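Write the boring rules first

Junbridge put out its draft handling guide for small-object grippers in January. Nerkix answered with one of its own. Now there are 2 documents, 60 pages apiece, and neither one says who gets to stop a session. Or when. Or what gets written down after.

I read both. Force limits, fine. Cable rules, fine, though only one bothers to say keep cords off the table edge. Marker placement – good, finally. But the word "tabletop" shows up everywhere like it means one thing. It doesnt. A bare bench with a single block on it is a tabletop. So is a breakfast layout with a toaster in the back.

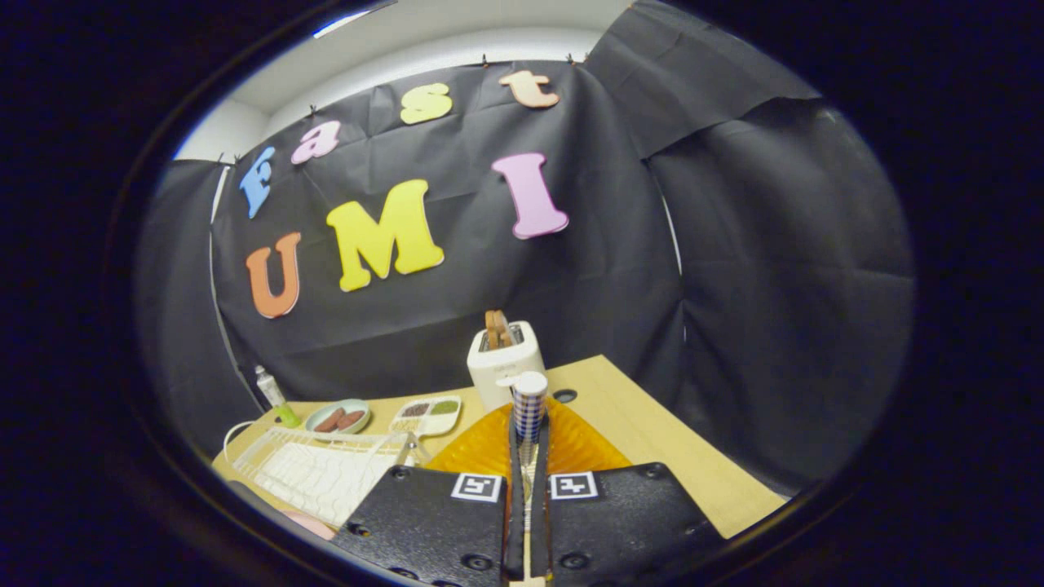
Checkered cup held between the gripper's fingers, toaster and breakfast items behind.

Look at how much is packed in near that cup. Orange plate right behind it, wire rack on the left, a bottle back by the fabric. A rule written for one object and clear space tells the operator nothing useful about any of it. How close is too close? Which item gets moved first? Grakero's checklist has 19 lines and is the only one I've seen that asks for a clearance check before every grasp. Copy it. Seriously.

And logging. The Junbridge draft makes it optional, "where practical." Optional means skipped. Drops, bumps, aborted grasps – write them all down, same form, same day. Our shop on Mohammed Street has 1,086 entries so far and most are dull. Thats fine. Dull entries are how you notice the one fixture that keeps getting clipped.

Comments on the Junbridge draft are still open. Send some, even short ones. Ask for the stop rule first.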